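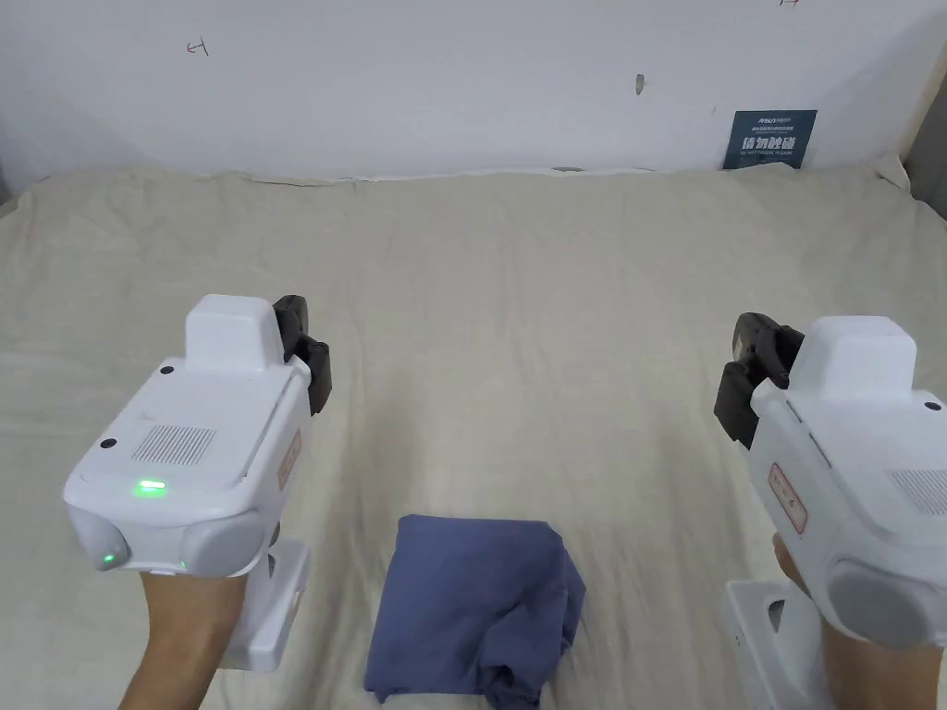 I said in the last post that I would try to be fair about this, so let me start with what I liked. You can learn to work a pair of hand-held grippers in an afternoon. Squeeze, the jaws close. Let go, they open. My first cloth took me forever and looked like something a dog had slept on, but by the end of my second day I could pick up a fold without thinking much about it.

That is about where my fairness runs out.

The pitch, as Trinity Ridgeway gave it to our little evening group back in July, goes like so. Programming a robot to handle cloth is miserable, because cloth never lies the same way twice. So you don't program it. You have a person do the job while holding the same kind of jaws the robot will have, you record everything, you do that many times, and the robot picks up the knack. Fostivar does it this way. So does Skuma, with a remote-control rig instead, where you sit at a desk and drive the arms. Trinity thinks the hand-held way wins easily since you don't need the robot at all while you're teaching.

I signed up because I didn't believe it and wanted to be able to say so with some experience behind me.

My first complaint is about what gets taught. When I fold a shirt at home I use all my fingers, the flats of both hands, my chin, sometimes the edge of the table. I feel for the seam. With two jaws on each side I feel almost nothing through the fabric, just the squeeze of the handle. So I learned a new and worse way of handling cloth, one that suits the tool, and that is the thing the robot gets to copy. Kazuhiro Oshima, who has done far more of these than I have, says that's exactly right and exactly the point, as the robot is going to have two jaws and no chin. Fine. But then please stop telling people it learns from human skill. It learns from a human who has been made clumsy and has then practiced being clumsy until it goes fairly smoothly.

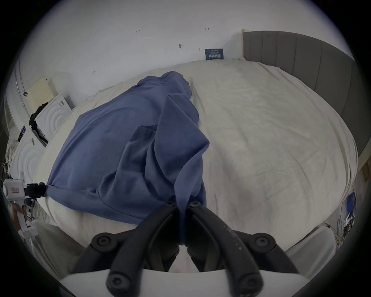
A bed is also a soft thing to work on, and I'd like to see more talk about that. Push down on a hard table to get under an edge and the table pushes back. Push down on a bed and everything sinks, and you can end up with a pinch of sheet along with the thing you wanted. I started going in at a shallow angle to avoid it. Did I decide to? Not really, my wrists did. Whether a robot trained on my wrists would go in shallow for the same reason, or would just go in shallow everywhere forever, is a question I put to three different people and got three different shrugs.

Then there is the counting. Our batch came to 692 runs, and 249 of them were thrown out before anyone trained anything. Some were dropped for good cause: a lost recording, somebody stopping to scratch their nose. But a good many were dropped for being "untidy," and I had an argument with Rosalind Crenshaw about that. The untidy ones are where the cloth slipped and the person had to go back for it. If you want a machine that copes with a slip, I would think those are the runs you'd keep. Rosalind said they keep a few. I asked how many and she said she'd look it up. Still waiting, Rosalind.

I also don't love how the demos get shown. Alaric Baptiste sent me the Plindus clip everybody passes around, the one with the towels, and it's lovely to watch. It's 11 cuts. I went back over it with a pencil. I have no idea what happened between them and neither does he, though he was pretty sure it was nothing.

What would change my mind? One plain run, start to finish, in a room where none of the teaching was done, with a cloth it hasn't met. Let it drop the thing. I'd be far more impressed by a robot that drops a cloth and goes back for it than by another perfect square.

Raili Riihimäki tells me Bellamy are planning something of the kind and that I'm welcome to come and be grumpy in person. I've said yes. I've also said I'm bringing my own towel, the big one with the frayed end, and she hasn't answered that part of the email yet.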